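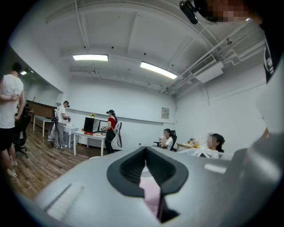

Figure 2. The main room during a recording session, seen from a hand-held gripper. Two people are working at tables towards the back, wearing the backpack units.

4. How much of a chore is a chore?

The literature is fond of the word "household". A robot is said to do household tasks if it can put a cup on a shelf, and the reader is left to picture the rest of the household for themselves. We were guilty of this in our first proposal, which promised "general tidying" in the same paragraph as a budget for two grippers. This section tries to be more careful about what we mean by a chore, and about how far our present policies get with one.

4.1 Chores as people do them

We began with people. Each participant was asked to do an ordinary table job at an ordinary pace: lay out, clear away, move things from here to there, put them back. Instructions were kept short. An early draft ran to a full page and produced the most unnatural tidying we have ever seen, with participants holding a spoon in mid-air while they tried to remember clause four. The version we settled on fits on a card and says, in effect, please tidy this as you would at home. How people tidy at home varies more than we had allowed for.

The room is shared (Figure 2). Several people are in it at once, standing and sitting, and the tables are close enough together that one person's work forms the backdrop to another's. Afonso Sequeira, who planned the sessions, argued for this from the start on the grounds that kitchens have other people in them. The rest of us argued for partitions. We lost, and the partitions budget went on tables.

What struck us on going through the recordings was how little of a chore is grasping. A person clearing a table spends a good part of the time doing things that have no name in our annotation scheme: nudging a plate to make room, turning a bottle to see what it is, picking something up and thinking better of it. Our first scheme, Hidham, had a label for each of twenty actions and none for dithering. Annotators at the Barness site took to marking such stretches as "transport (slow)". We have since added a label, "adjust", and it is now the one they disagree about most.

4.2 Chores as the machine does them

The policy, Trardale, was trained on these recordings and then run on a fixed arm with a gripper of the same shape as the hand-held one. It was given 20 attempts at each of two jobs. In the first, it had to move a small object from one side of the table to the other. In the second, it had to clear a table that somebody had left in a normal state.

The first job went well, and we could have stopped there and written a shorter paper. Trardale approaches the object sensibly, closes on it, lifts it and sets it down with some care. Visitors like this one. They tend to ask whether it can do the washing-up, and we tend to show them the first job again.

The second job was managed from start to finish in 2 of the 20 attempts. The failures are more useful than the figure suggests. Outright drops were rare. Far more often the policy did something reasonable to the wrong thing, such as taking the cloth by its edge when it meant to take the item lying on it, which clears a table very quickly but does not meet our criterion. It also had trouble deciding when it had finished. In several attempts the table was clear and the arm went on hovering over it, in the manner of a guest who has offered to help and now cannot find the bin.

4.3 What the gap consists of

Figueiredo, our test set of cluttered tables, lets us pull these failures apart a little. With the clutter removed, the policy treats the second job as a string of first jobs and does nearly as well as one would hope. Put the clutter back and it loses track of order. People take the things in front before the things behind, and they move what is in the way even when it is not on the list. Trardale has seen them do it many times over and has picked up the movement without, as far as we can tell, the point of it.

A second difficulty is people. Training footage from a busy room contains a great deal of human coming and going, and we had worried that the policy would be distracted by it. It ignores people almost completely. For learning, this was good news. For anything that might one day share a kitchen it is less so, and all runs of the arm were made with a stop button within reach and the team behind a line of tape.

We would therefore say that the machine can do parts of a chore, and that the parts it can do are those a person does without noticing. Whether the rest will come from more recordings or from a different sort of model is taken up in Section 5, where the authors do not entirely agree with one another. The April recordings, made with the revised card, are not included in the results above.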